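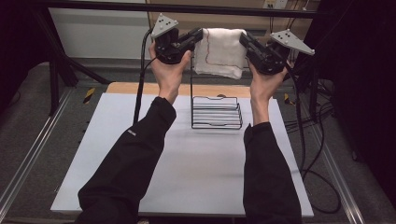

Home > Magazine > Home Life > Features

News Features Recipes Letters Subscribe

The Long Life of a Plain Towel

Etornam Sarpong bought his first batch of used hotel towels from a motel that was closing. He paid $69 for the lot and drove them home in the back of a station wagon. He wanted rags for his paint business. After washing them, he decided most were too good to cut up.

"They had been through the laundry hundreds of times," he says. "They were thin in the middle and the edges were fine. I'm still drying off with one of them."

Sarpong now runs Stestari, a small firm that buys retired linen from hotels, gyms and nursing homes, sorts it and sells it on. The best towels go to campgrounds and budget rentals. The next grade goes to kennels and animal shelters, which never have enough. What is left is cut into wiping cloths for garages and print shops.

White towels are the easiest to place. They can be bleached, they match each other, and no buyer cares what year they were made. Colored ones fade at different speeds, so a stack of blue towels from the same gym can end up in five shades. Sarpong takes them, but pays less.

What wears a towel out

Cotton terry is made of loops standing up from a flat base cloth. The loops hold the water. Over time they snag, flatten and shed, and the lint screen in the dryer fills with what used to be the towel.

Piyumi Roy spent 13 years managing the laundry at a large hotel before she began teaching textile care at night school. She says most home towels are ruined by too much detergent and too much heat.

"People pour in a full cap for a half load," she says. "It doesn't rinse out. The towel gets stiff, so they add softener, and the softener coats the loops. Then they tell me the towel won't dry them."

Her own method is dull. She uses half the detergent she used to, skips the softener, and shakes each towel hard before it goes in the dryer. She takes them out slightly damp and hangs them over a door to finish. Every couple of months she runs a load with plain white vinegar in place of soap – never with bleach, as the two together give off a dangerous gas.

She has strong views on folding, too. A towel folded in thirds the long way and then in half hides its edges and sits straight on a shelf. At the hotel, new staff practiced until the stacks stopped leaning.

Loose threads should be snipped, never pulled. A frayed hem can be turned under and stitched again by anyone with a sewing machine, or by hand in an evening. Roy has rehemmed bath towels down to hand towels, and one of those down to a washcloth.

A second trade

Prasanna Siddiqui runs the animal shelter in Farard and gets a delivery from Stestari every six weeks. The last one held 613 towels. They line cages, dry dogs after baths and get rolled into bumpers for cats coming out of surgery.

"We ask for flat ones with no fringe," she says. "Claws catch in fringe. Otherwise I'll take anything that's clean."

She also takes towels from the public, left in the bin by the side door. Bath mats with rubber backing go in the trash, because the rubber comes apart in the shelter's dryers.

Sarpong would like to see more of the bottom grade kept out of landfills. Worn cotton can be shredded back to fiber and used as padding, but the nearest plant that takes it is almost a day's drive away, and the freight eats whatever he would earn. For now he stores the bales in a rented barn outside Mägi. He has a quote from a trucking company that expires in December.

Related stories

Can You Save a Scorched Shirt?
Karthik Miah on the Last Button Shop in Cavus
Line Drying Through the Winter
Letters: Your Oldest Blanket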